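Speaker notes: Comparing two hand-held grippers and a wrist camera
22 Jan 2019
Pellport meetup, short talk slot, 20 minutes including questions

Slide 1. Title

Say who I am and what I work on. Mention that the slides go up on the group page tonight so people can stop photographing them.

This is a comparison of two finger designs and two lenses. We did it because we had to place an order and the data sheets did not answer our questions. I will give the numbers we have and say where they are thin.

Slide 2. What we needed to decide

We collect hand-held demonstrations of pick and place. A person holds the gripper, does the task, and the camera on the gripper records it. Later the same fingers go on an arm. Whatever we buy for the hand has to match what goes on the arm, or the recordings are not much use to us.

We had two candidates for the fingers. The Randach set is a parallel jaw with flat rubber faces. The Clokow set is a linkage with angled pads. Both fit the same handle with an adapter plate.

Cameras: a standard lens and a very wide one. Same sensor, same mount.

Do not spend more than a minute here.

Slide 3. Test objects

Two groups. Hard objects: mugs, blocks, a tape dispenser, a screwdriver. Soft objects: plush toys of different sizes and a folded towel. The soft group was added in October after the first week of trials, when it was clear that the hard group did not separate the two designs.

If asked why plush toys: they squash, they have limbs that get in the way, and there are a lot of ways to grab one. They also don't break when an operator drops them.

Slide 4. How the trials were run

One trial is one object moved from the table to a container. Operator gets one attempt. A regrasp counts as a failure. A drop counts as a failure. If the object ends up hanging on the rim of the container, that is also a failure, and we had arguments about that one.

Total was 1647 trials. After throwing out the ones with bad recordings, 1389 were left. Most of what we threw out was lost sync between the camera and the finger encoder. The Cheetham controller drops its clock when the USB hub is overloaded. We now give it its own port and the problem has mostly gone away.

Say clearly that the discarded trials were not spread evenly. More of them came from the wide lens, which sends more data. I did not correct for this.

Slide 5. Results, hard objects

No useful difference. Randach is slightly better on thin things like the screwdriver. Clokow is slightly better on the mugs. Operators said they preferred Randach for hard objects since the jaws stay parallel and they could predict where the faces would meet.

Skip the per-object table unless someone asks. It is in the backup slides.

Slide 6. Results, soft objects

Clokow did better here, and it was the same for all the operators. With the flat jaws, people grabbed a limb or an ear and the rest of the toy swung around on the way over. With the angled pads they went for the body more often, and the wider opening let them do it.

The difference shrinks with the small toys. For anything that fits easily between the flat jaws, pick whichever is cheaper.

The towel was bad with both. I would leave it out next time or write a separate protocol for it.

Slide 7. Lens comparison

Pause on this one. People who have only used a standard lens need a moment to get oriented.

With the standard lens you get the fingertips and the object, and not much past that. With the wide one you get both fingers down to the linkage, the object, the container and a good part of the room. The cost is bending near the edges, dark corners, and fewer pixels on the object itself.
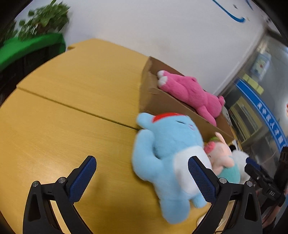
Wide lens, fingers open. Blue toy on the table, box behind it.

Points to make while it is up:

Both pads are in view along with the pivot pins. We track the pins to estimate the opening when the encoder data is missing. The standard lens only gives us the pad tips.

The right finger covers part of the blue toy's body, including some of the belly patch. Moving the mount would change what gets hidden. We tried a higher mount and lost part of the fingertips, so we went back.

The box is in view while the fingers are open. With the standard lens the operator often has the object in the fingers before the container shows up at all, and the policy has to guess which way to go.

Look at the lettering on the banner on the right. That is motion blur, and the hand was not being careful. We shortened the exposure later and added a lamp.

Slide 8. Things that went wrong

Pad wear. Textured pads pick up lint from the plush. We started wiping them between sessions and the grip came back. Plan on replacing them after some 1000 grasps. That figure is our guess from looking at the surface, and we have not measured it.

The adapter plate for the Randach set came loose twice. Use thread lock.

Operators got tired. Both tools are front heavy with the camera on. We cut sessions to 20 minutes and the failure rate late in a session went down.

Calibration for the wide lens takes longer. The usual checkerboard routine gave poor results near the edges until we switched to a fisheye model.

Slide 9. What we ordered

Clokow fingers and the wide lens, for both the handles and the arm. We kept one Randach set for work on thin parts.

If your objects are all hard and small, I would not read much into our choice.

Slide 10. Not tested

Wet objects. Anything heavier than a full mug. Left-handed operators, which we should have done. The arm side is only starting, so I can't say yet how well the recordings transfer.

Questions. Likely ones: price (ask the vendors, ours included a discount), whether the trial logs can be shared (yes, without video), and which controller firmware (check the backup slide, I never remember).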